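ベッドまわりの片づけと、掛け布団の衣替え

2021年9月2日

夜の気温が下がってきたので、寝室の寝具を入れ替えることにした。まだ昼は暑いが、朝方に足元が冷えて目が覚める日が続いている。去年は先延ばしにして、結局十月の半ばまで夏用のまま過ごした。その反省もあって、今年は早めに動く。

うちの寝具の入れ替えは、だいたい半日仕事になる。まず全部はがす。枕カバー、敷きパッド、シーツ、タオルケット。はがしたものは洗濯機に一度で入らないので、二回に分ける。一回目がシーツと枕カバー、二回目がタオルケットと敷きパッド。この順番にしているのは、シーツのほうが早く乾くからで、うまくいけば夕方には同じシーツをまた敷ける。替えのシーツは一枚持っているが、ゴムがゆるくなっていて角がすぐ外れる。捨てるほどではないと思って三年使っている。

布団を出すのは押し入れの上の段から。圧縮袋は二年前にやめた。小さくはなるが、出したときに中綿が戻るまで時間がかかるし、袋の口からいつのまにか空気が入っている。今はProroraという店で買った不織布の収納ケースに入れている。ひとつ700円だった。高くはないが、持ち手の縫い目が片方ほつれてきたので、次は別のものにするかもしれない。

今回出したのは、ピンクのキャラクター柄の掛け布団。大人の寝室に置くには派手だと言われることもあるが、軽くて肌ざわりがよく、洗濯機で洗えるので手放せない。厚みもほどほどで、九月から十一月の終わりくらいまではこれ一枚で足りる。十二月に入ったら、押し入れの下の段にある厚い布団に替える。

ベッドの上に物を置く癖は、なかなか直らない。特に漫画がよくない。寝る前に少しだけ読むつもりで持ってきて、そのまま布団の下にもぐりこみ、次に見つかるのは洗濯の日である。表紙が折れた本がもう何冊かある。読み終わったら本棚に戻す、と決めたのに続かないので、寝室に小さなかごをひとつ置き、本はそこに入れるだけにしようと思う。本棚まで歩かなくていいなら、さすがにできるはずだ。 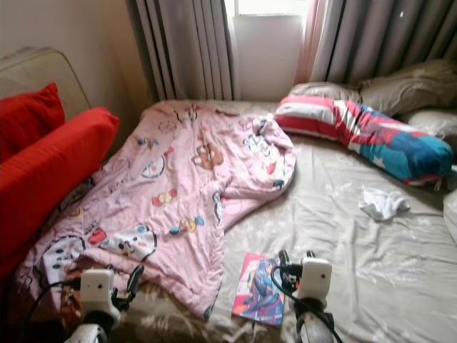
ピンクの掛け布団と漫画本。奥は赤いクッション。

シーツはベージュのボックスシーツで、しわが目立つ。アイロンをかければいいのだろうが、一晩寝れば同じことなので、かけたことはない。手で軽く引っぱって、霧吹きで少し湿らせて伸ばすくらいである。角を合わせるときは、頭側の奥から先にはめて、対角線の足元、残りの二か所という順番でやると、片側だけ余ることが少ない。以前は足元から始めていて、最後の角がいつも届かなかった。

赤いクッションについては、少し迷っている。本を読むときに背中に当てると楽で、毎日のように使っている。ただ、寝るときには邪魔になって床に落とすので、朝になるとほこりがついている。友人のKanokwan Chuensukさんに話したら、寝るときだけ椅子に移せばいいと言われた。まったくその通りなのだが、椅子の上には椅子の上で、たたんでいない服がある。先に服を何とかしないといけない。

カバーは外して洗えるものの、赤は色が出そうでこわいので単独で洗っている。前に白いタオルと一緒に洗って、タオルが薄い桃色になった。そのタオルは今も雑巾として使っている。洗剤はDrodgateの液体のものに替えてから、色落ちが気にならなくなった。詰め替え用が620円で、布団を洗う月は減りが早い。

掛け布団のたたみ方もいろいろ試した。三つ折りにして足元に置くのがいちばん見た目がいいけれど、毎朝やると続かない。いまは起きたら半分めくって、窓を開けて20分ほど置いておくだけにしている。湿気が抜ければそれで十分で、きれいに整えるのは人が来る日だけでいい。

夏の間に使っていたタオルケットは、乾いたら収納ケースに入れて上の段へ。防虫剤を新しくするのを忘れていたので、明日買ってくる。ついでにゆるんだシーツの代わりも見てくるつもりでいる。サイズはダブルで、マチの深いもの。前回は深さを測らずに買って失敗したので、今度はメモを持っていく。

枕はまだ洗っていない。次の晴れた日にやる。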